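Speaker notes — "Is it worth opening the old office PC?"
Tomside repair evening, October, 7.30 pm start

Slide 1. Title only. Ask who has an old tower under a desk. Ask who has opened it. Expect fewer hands.

Slide 2. The sales line. Petersen's leaflet says every retired office machine is "a resource". I'm not convinced. Larnau was offered 772 of them and most were fit for parts at best. Say that early, before people get attached to the idea.

Slide 3. What you find inside. Leave it up for a bit, let people look.
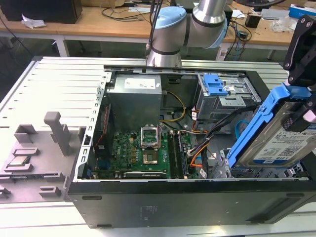 Dell tower on its side, panel off. WD drive in its blue caddy, processor socket open.

Points to make:
— The caddy is the best bit of design in the whole box. Plastic carrier, drive sits inside it. I have been rude about office PCs for years and I still like these.
— Socket is empty, so before anyone says "just put a new disk in it", you'd be shopping for a processor as well. Check for this BEFORE you pay for a second-hand case.
— Pins in the open socket. Do not touch. Do not let the person next to you touch.
— Wires from the drive cage run right across the middle. Move them aside gently, don't yank.

Slide 4. The money. Grandus quoted 940 for refitting 3 machines. Pause here. Somebody will say that includes labour. Yes, it does, and it's still 940. I'd want to see the parts list, and when I asked I got a brochure.

Slide 5. Disks, and what's on them. The part people skip. A drive out of an office machine may have somebody's payroll on it. "We formatted it" is not an answer I accept. Ask what they used and who checked. 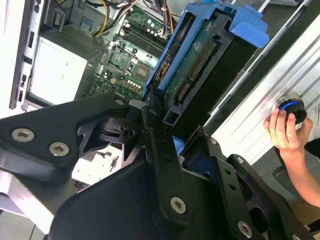
Handle by the carrier and keep fingers off the circuit board. Touch bare metal on the case first. I know some of you think static is a myth. You may be lucky for years and then not be, and you won't always know which bit you killed.

Label the drive as it comes out. Pencil on masking tape will do.

Slide 6. The 3000 figure. Petersen say 3000 drives reused. Reused how? Tested how? I've asked twice. If anyone in the room knows, I'd like to hear it, and I'll change the slide.

If running late, drop slide 6 and go to questions. Screwdrivers back in the tray before tea, please.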